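**Ticket:** Clerkov / bimanual-fold / wrist policy stalls before grasp
**Opened:** 19/08/2022
**Status:** open, workaround merged
**Component:** Curnov policy server, Pesonen calibration package

### Symptom

The fold policy reaches the pre-grasp pose and then oscillates over the box. No exception is raised. Gripper command stays at the open value until the episode times out at 400 steps. The same checkpoint ran without this fault in March on the old lens mounts.

Expected: close on the near panel, then hand over to the second arm.

### Steps to reproduce

1. Start both arms from the home pose.
2. Load the fold checkpoint with default observation keys.
3. Put a foam box on the grid, long crease pointing away from the first arm.
4. Run the eval script with seed 7.

Fails in most seeds. Seed 7 fails every time, so use that one.

### Log

```
[policy] obs keys ok, 4 streams
[policy] step 91 grip_cmd=open dist_est=0.000
[policy] step 92 grip_cmd=open dist_est=0.000
[policy] WARN action delta below threshold
```

A distance estimate of zero is wrong at this pose. The estimator is returning its fallback value, and the policy was never trained on that value.

### Notes

First suspect was latency. Timestamps on all streams are within tolerance, and replaying recorded observations offline gives the same stall. Latency is ruled out.

Second suspect was the Pesonen extrinsics file. Recalibrated both wrists and reran. Reprojection error went down a little, behavior did not change.

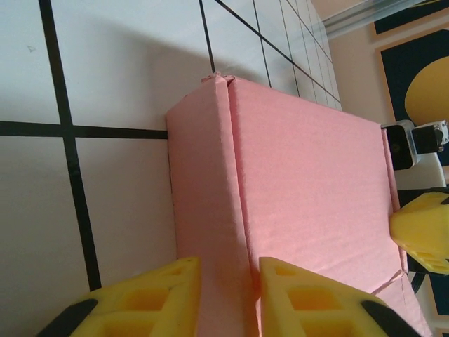 The distance estimator has two inputs: visible grid crossings and the fingertip mask. It needs enough crossings on the near side of the box to fit the table plane. At the stall pose the box takes up the center of the wrist view, and the thick lines cross only to the left of it. The thinner lines are all up beyond the box, where perspective squeezes them together, and the fit rejects them as too shallow. The mask has its own problem. The second arm's gripper is the same yellow as our fingers, so a color threshold alone puts it in the same class. With the plane fit rejected and the mask holding an extra region, the estimator drops to fallback.

Checked this offline by editing the mask by hand to keep only the two near fingers. The estimate became nonzero but was noisy. Relaxing the angle limit on the plane fit as well made it stable, and the replayed policy issued a close command.

### Workaround

In the eval config:

```yaml
mask:
 keep: own_fingers
 source: kinematics
plane_fit:
 allow_shallow: true
 fallback: last_valid
```

`source: kinematics` projects the finger model into the view and does not use color. It depends on a current Pesonen file, so recalibrate after any mount change.

### Open items

- Retrain with fallback values dropped from the dataset. The Eson filter script can do this but does not read the new episode format yet.
- Add a warning when the estimator returns fallback more than once in a row. At present it is silent.
- Rerun the ablation without the distance input. If the result holds up, the input should be removed and this ticket closed as obsolete.
- Results table in the draft still uses the March numbers. Do not update it until the retrained checkpoint has been evaluated on the full seed list.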